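Workshop notebook, January
Thursday, after lunch

Second go at the moisture question. Randi Sjöberg sent over the readings from the Fontes shed and wants to know if we agree with her that the Cavine finish slows water uptake in spruce siding. I don't, or not yet. Writing down why before I talk myself out of it.

Her numbers: bare board went in at 2,244 g and came out at 3,209 g. That is a gain of 965 g, which is a lot even for end grain left open. The coated board gained 578 g over the same soak. On paper that's a nice result and I can see why Mollach wants it in their spring leaflet. But it's one board against one board. They came off the same pallet, which tells me they traveled on the same truck and not much else. I asked for ring counts and she didn't have them. A fast-grown board next to a slow-grown one could give you a good part of that gap with no finish on either.

Also the ends. Her note says "ends sealed as usual." As usual for whom? We use two coats of epoxy and leave it overnight. At Fontes I have seen them wipe on a bit of wax and call it done. If the coated board got finish on its ends as well as wax, then we are measuring end sealing and the face coat hardly comes into it.

Called her at 2:40. She thinks the ends got the same treatment on both but wasn't the one who did it. Fair enough. Marked as unknown.

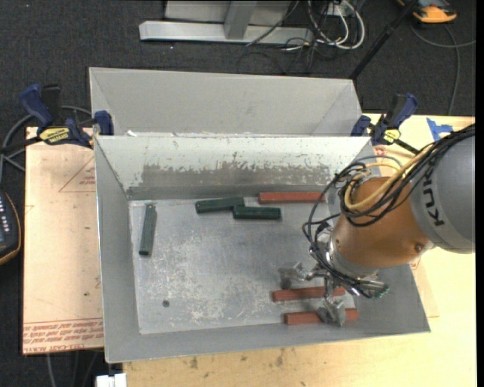

Our own set is six offcuts, three coated and three bare, all cut from a single length of siding so the grain question goes away. Ends epoxied. Tap water from the shop sink, boards held under with a paving slab. Weighed after patting down with a towel, and I'd like us to agree on how hard a person pats, because I got two different weights for piece 4 by doing it twice.

What I can say so far: the coated pieces are lighter after soaking than the bare ones. The gap is much smaller than Randi's. Piece 2 (coated) is close enough to piece 5 (bare) that I wouldn't bet lunch on telling them apart with the labels off. Started out at roughly 910 g each, so the scale should be good enough for this. Checked it with the brass weight, reads the same morning and afternoon.

The Gurkomlow data sheet for their version of the same finish claims the film "breathes." I have read that page three times and still don't know what they measured. No temperature, no film thickness, no word on how many coats. If it lets vapor out it lets vapor in, and a soak test won't show either one. We'd need a damp cupboard and a few weeks of patience for that.

Things I'd want before signing anything:
- Randi's ends checked, or her test run again with ours
- drying curve as well as soaking, since a board that takes up less but holds it longer is no bargain on a north wall
- at least one set with a knot in it
- coats put on by somebody other than me, I lay it on thick

Told Mollach no for the leaflet. They asked if "may reduce" would be all right. I said ask me when the boards are dry.

Piece 6 has a hairline check on the back that I missed when cutting. Leaving it in but noting it. Next weighing first thing tomorrow, same towel.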